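Week 3 handout: when the fault isn't where the arm stopped
Intro to Robot Work Cells
Notes by Lucian Coman, updated 2026-09-09

Several of you asked me to write up the Kazmi story properly after I rushed through it at the end of last class, so I'm doing it now. It's on the reading list for the lab check. Bring your own fault log too, even if it's ugly.

Quick background for anyone who missed the lecture. Kazmi is our tabletop sorting cell: one arm, one two-finger gripper, a white table, and a lot of toy food and kitchen stuff. The job is to pick up an item, put it on the plate or the tray, go home, repeat. Back in June we left it on a long run of 2,000 picks because we wanted to see how the grip settings held up over time. I was feeling pretty good about it (always a bad sign with me).

At pick 509 the arm went into a protective stop. Fine, that happens. The student on duty cleared it, watched the next pick go through, and walked off to get a coffee. Then it stopped again. Cleared again. By lunchtime it had been cleared 7 times, and the log said the same thing every time: "force limit, joint 4." No note about what was on the table, what the gripper was holding, or where the arm was pointing. So when I came in and asked what had happened, all we had was a joint number and a shrug!

Now, everybody's first guess was joint 4. Mine too. We pulled up the current plots and they looked healthy. We jogged the joint through its whole range with nothing in the gripper and it moved like butter. We spent most of an afternoon on that joint -- an afternoon I'd like to have back.

What we should have looked at first was the edge of the table. Small items get pushed toward it a little at a time. The fingers come in low, nudge the thing, miss, and nudge it again. Once an item is sitting right at the edge, the planner picks an approach that brings the lower finger down alongside the tabletop, and if the table height in the software is off by even a little, the finger presses on the edge. The arm feels a push it didn't expect and stops. Joint 4 is simply where that push shows up in our setup.

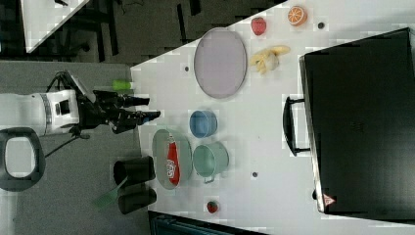

Fig. 1. Kazmi work area: gripper at the table edge, small green item just above the upper finger.

And yes, the table height was off. The table had been moved for cleaning and put back, and the calibration hadn't been redone. I measured it against the value in the Tollness config file (Tollness is the planner we use, you'll meet it in week 5) and there it was.

So that's the fault. The part I care more about is the clearing. A protective stop is the robot telling you it touched something it wasn't expecting. This time it was a table. It could be a wrist, and the message on the screen would read exactly the same. Clearing it over and over without looking is how people get hurt, and I don't want to see it in my lab.

What I want from you from now on:

After any protective stop, wait 30 seconds before you touch the reset. Hands off, eyes on the cell.

Write down where the fingers are and what is closest to them. One line is plenty.

Check the floor next to the table as well as the top. Stuff that has gone over the edge is part of the story.

Second stop with the same message, you call me or the lab assistant. No third try on your own.

If the table has been moved, rerun the touch-off routine before anything else. The steps are in the Stimemia binder by the door, green tab.

For next time, take the June log (it's in the course folder) and write me half a page on which stop you would have called in, and what you'd have wanted to know. Don't worry about the joint plots yet -- we'll do those together.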